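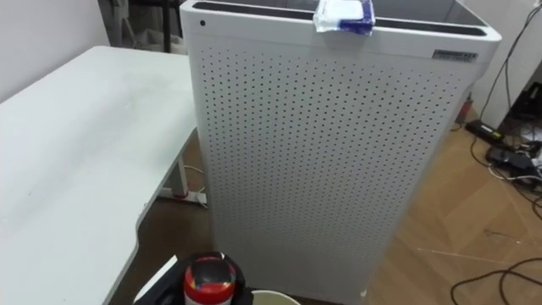 Robot Hands and Eyes, Unit 4
Comparing grippers on soft and slippery things
Notes by Birthe Steinarsdóttir

Hi all! Last unit was mostly math, so this one is mostly picking stuff up. You'll be working in pairs on the bench arm, swapping between two grippers and two camera positions, and by the end you should have an opinion about which combination you'd want to live with. I have my own opinion and I'll try to keep it to myself until the discussion (I will fail, I always do).

The two grippers

The Jevik is the parallel one. Two flat fingers, rubber pads, closes like a vise. It's easy to model and easy to calibrate, and you can read its width straight off the controller, so when it closes on nothing you know right away. Its weak spot is anything that changes shape when you squeeze it.

The Skundach is the soft one, three fingers that curl when you put air in them. It forgives a lot of bad aiming! You can be off by a finger's width and still come up with the object. But it tells you almost nothing about what it's holding, and when it lets go it lets go slowly, so things tend to roll a little as they leave. Keep that in mind for the placing task.

Please don't change the grippers with the controller powered. I know the connector lets you. Power down, swap, power up, load the right tool file. If you forget the tool file the arm will think its fingertips are somewhere they aren't, and you'll spend twenty minutes blaming the camera.

What you'll be picking

I like a pack of wet wipes as a test object better than any of the tidy plastic blocks that come with the kits. A block has one shape. A pack of wipes slumps, it crinkles, it shines in odd places, and it hardly ever sits flat. Put one on the top front edge of an air purifier, so that part of it hangs over the front and the rest lies on the rim by the dark outlet, and you have a really nasty little grasping problem. Where is the middle of it? Which part do you pinch? If you push down to get a better grip, what is there to push against?

Try to answer those on paper before you run anything. Most people aim for the center of the visible blob, and for a draped object the center is often right over the bend, so the fingers land half on the pack and half on whatever it's draped over. The Jevik really hates this. Going for the hanging part from the front usually works better, though then you need the wrist turned and you have to watch your elbow.

The second object is a canister with a rounded, glossy top. Stiff body, shiny cap. For the fingers it's easy, and for the camera it's a pain, which makes it a nice partner to the wipes.

Where the camera sits

Position A is the head camera, looking down and forward over everything. Position B is the wrist camera, which only sees what the gripper is pointed at. We use the Plirnine driver for both, so the code doesn't change, only the config name.

From the head you get context. You know there's a desk, you know there's a gap beside it, you can see cables on the floor before you drive the base into them. What you lose is whatever is close and low. A bucket right at the bottom of the view may give you only a piece of its rim, and fitting a circle to a piece of rim is a great way to get a very confident wrong answer.

Then there's texture. A perforated panel, with row after row of small dark holes, is about the worst thing you can hand to a stereo matcher. Every hole looks like its neighbor, so the matcher happily picks the wrong one and you get depth that jumps in steps. White desks and white walls fail the other way, nothing to match at all. So before you write "bad camera" in your report, look at what the camera was being asked to look at.

Cables deserve a paragraph too. Thin black ones on a wood floor are easy for you and me to spot, and a depth map will often lose them completely. Check the color image as well. A thin white cable next to a white desk leg is harder still, and I have no clever trick for that one. If you find one, tell me!

What to run

Start with the Jevik and the head camera. Do the wipes first, then the canister, ten tries each. Then change the camera and leave the gripper alone. Then go back to the head camera and change the gripper. One thing at a time, please. If you change both you'll have a nice table that means nothing.

For each try, write down whether it lifted, whether it was still holding after the turn, and what you think went wrong if it didn't. That last column is the one I read most carefully. "Slipped" is fine. "Slipped toward the heavy end after the wrist turned" is a lot better.

Keep the closing force at 400 on the controller scale for the first set. Go up after that if you like, in small steps, and stop when the pack starts to bulge.

Comparison data

The Gavalas folder on the course drive has 3,337 logged tries from earlier groups. Of those, 1,148 are soft packs and 1,101 are canisters, and the rest are odds and ends. The soft pack logs are the messier ones, and a few have the wrong tool file in the header, so check the header before you plot anything.

Reading before the discussion: your own notes from Unit 2 on friction, and the short sheet on hand-eye calibration. Bring your tables, on paper or on a laptop, and one failed grasp you'd like to talk through.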